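Hudis Station Kit: planning and budget card

Maintained by the equipment group at Tovska. Last revised 27th August.

Purpose

This card covers what to order before a Hudis collection station is opened at a site. It does not cover training, network storage or the policy server, which have their own cards. Quantities are per station unless the line says otherwise.

Status

Baptiste site: stations ordered in May, all in use.
Findstead site: budget approved, order not placed.

Order lines

hand-held gripper, complete: 2
spare finger, ridged: 28 per site
spare side pad: 40 per site
printed marker set: 25 per site
table: 1
backdrop cloth with clips: 1

Spare counts are set for one year of daily use. Fingers and pads are budgeted as consumables and should go on the operating line. Grippers and tables go on the capital line. Mixing the two was the main cause of delay on the Baptiste order.

Lead times

Fingers are molded in batches and take 40 days from purchase order. Pads and markers ship from stock. Tables are bought locally and should be measured on delivery, before the backdrop is cut.

Planning unit

The Findstead request assumes 147 hours of collection per station before the first review of spares. If a site plans fewer hours, cut the finger line first and leave the marker line alone. Markers are cheap, and a station with a damaged marker has to stop.

Known gaps

No line exists yet for task objects. Sites have been buying them from petty cash.
Lighting is treated as part of the room and is not costed.
Shipping between sites is charged to the receiving site.

Backdrop and table

The backdrop is the line most often cut from a draft budget, and it should stay in. Price the cloth to cover the back wall and both sides, and add the clips to the same line so they are not forgotten. Black cloth hung from dark clips along its top edge, over a light wooden tabletop, is the arrangement to cost against. Allow extra width for the corners, where the fabric bends forward — a piece cut to the back wall alone will not do. Cloth items for folding tasks, such as the navy-blue one on the table, belong under task objects once that line is opened.

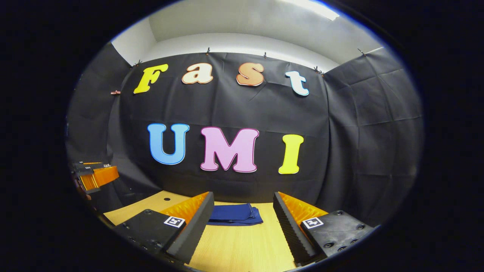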